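Teaching the arm to make breakfast, week two

Saturday, June 15, 2019

I've been meaning to write up the kitchen work since April, and this morning I finally got a decent run of demonstrations recorded, so here goes!

For anyone who missed the earlier posts: I'm steering a robot arm through simple kitchen jobs in a simulator, recording everything I do, and then training a small network to copy me. I started out with Prumora, which is lovely for plain table-top stuff, and moved to Fostanitz when I wanted proper cupboards, an oven door that swings and a worktop with things on it. The arm came with it. My first job for it is the bread job: pick up a roll from the chopping board, carry it across and put it down on the empty plate in front of the toaster oven. 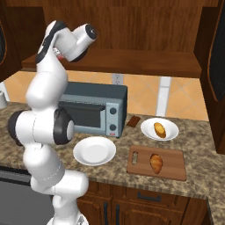

I drive it with a hand controller, the sort you hold like a torch. Move your hand left and the gripper goes left, squeeze the trigger and the fingers close. It took me 22 tries before I had a single demonstration I'd call clean, and most of those went wrong in the same spot, coming down over the roll. From the viewpoint I was using you get very little feel for height. I kept stopping too high and pinching thin air, or going down too far and shoving the roll along the board. The cure was to slow right down for the last bit and let go of the clutch button (that's the one that frees your hand from the arm, so you can shift your wrist back to somewhere comfy) before starting the descent. I can't tell you how much nicer it is with a rested wrist!

I also tried the other way of doing it, where you take hold of the arm and push it through the motion yourself. In a simulator that means dragging the joints with the mouse - fiddly, and a bit like trying to fold a deckchair through a letterbox. You do get a good sense of where the elbow wants to be, though, and I've kept 2 of those recordings just for the starting poses.

The thing I'm most pleased with is how I pause now. My early recordings were full of dithering, and the network learned the dithering beautifully. It would hover over the board, wobble, drift away and come back, exactly as I had. So I threw the lot out and started again, planning each move before pressing record. With 10 good ones it copies the reach very nicely. The grasp is still hit and miss.
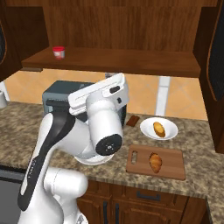
Variety is the next big job, and I've been having great fun with it. If every demonstration has the same food in the same spot, all you've taught is a path through the air. Fostanitz will swap objects for you if you give it a list, so I've been letting it choose. A croissant on the board is a different proposition from a roll, what with the ridges and it lying more or less up and down the board, so I have to think about which way the fingers should close before I go anywhere near it. I like gripping across the middle, with the wrist turned well before the arm is low. Turning late is how I kept knocking things.

I'm keeping notes on each recording in a plain text file: what the food was, which way round it lay, whether I'd let the clutch go halfway. Dull, I know, but last week I lost an entire evening to a bad batch that I'd mixed in with the good ones, and I couldn't tell which was which.

Someone on the Murville forum suggested using the Hervieu add-on to smooth out the shaky bits afterwards. I gave it a go on 4 recordings and it does take the jitter out, but it also rounded off the little straight drop at the end, which was the part I'd worked hardest on. I might try it again with the last second left alone.

After that I want to have a go at opening the toaster oven door. I've had one attempt so far and managed to get the gripper stuck behind the handle, so that'll be a post of its own.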